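I own one blue shirt I'd save in a fire, and for years I kept it in a ball. I'm telling you this so you know who's writing your laundry feature this month.

My editor, Lorna Gatchalian, had me spend a week learning to fold. My own mother laughed for a good long while when she heard! But I was game, and I started with the advice I got from Rogelio Belmonte, who ran the pressing room at a hotel in Kurnascombe and figures he folded 288 shirts on a busy day. Rogelio's first rule: stop folding against your chest. Put down a plain sheet, get the shirt onto it, and look at what you've got before you do anything else.

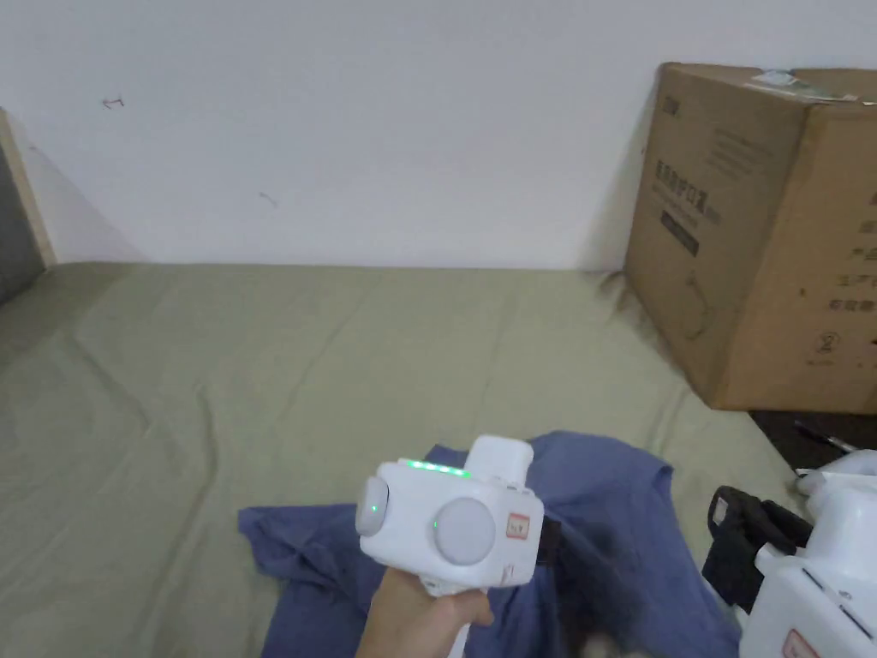 *Blue on sage green, sleeves still to be found.*

I'd always skipped the looking part. You grab a shirt by whatever sticks out (a cuff, a bit of hem, who knows) and then you're surprised when the thing comes out shaped like Ohio. Rogelio has you hunt for two corners first and leave the rest of it alone. Then you pull sideways, gently, until the cloth goes flat between them and the middle quits bunching.

My first 20 tries were terrible. I got one side nice and tight and let the other creep up into a little tent, every single time. Noel Mercado, who shares my desk and my snacks, told me to slow down on the second corner, and darn it, he was right.
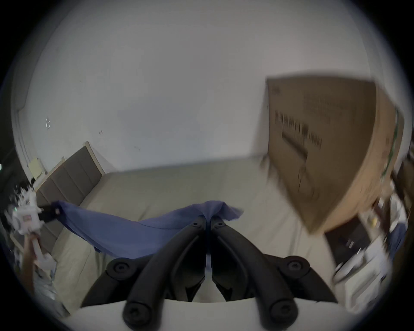
*Left end taut, right end in a peak.*

After that come the sleeves, straight back across the body, and then thirds from the bottom up. Rogelio does it in one breath. I need a few, plus a word I can't print here. By Thursday I had a drawer that closed all the way, and I'd moved on to pillowcases, which are a vacation by comparison. Fitted sheets I'm saving for September.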